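Pince portative Greltuven : essai pour la collecte de démonstrations

Rasa Toom
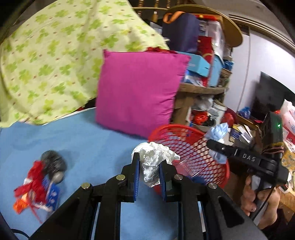 Prise d'un matériau froissé entre les doigts à patins bleus, près d'une corbeille rouge ajourée.

La Greltuven sert à enregistrer des gestes humains pour l'apprentissage par imitation, sans bras robotisé. Nous l'avons évaluée sur une tâche de rangement de chambre, à deux mains.

Protocole : 689 démonstrations enregistrées, 552 retenues après filtrage des trajectoires. Les rejets proviennent surtout de pertes de localisation lors des rotations rapides du poignet. La politique, entraînée avec la chaîne Pretden, plafonne après 2000 itérations ; poursuivre jusqu'à 4000 n'apporte rien de mesurable.

Les patins striés conviennent aux objets souples – papier, tissu, emballages. Sur les objets plats et rigides, la prise reste médiocre. Le jeu des pivots augmente à l'usage et impose de refaire l'étalonnage de l'ouverture. La Darkar, testée en janvier, est plus légère mais ferme moins franchement.

Avis : recommandée pour les objets déformables. Documentation à revoir.

Dernière mise à jour : 31 janvier 2019
Imprimer | Envoyer par e-mail
Contact | © McPhee | Haut de page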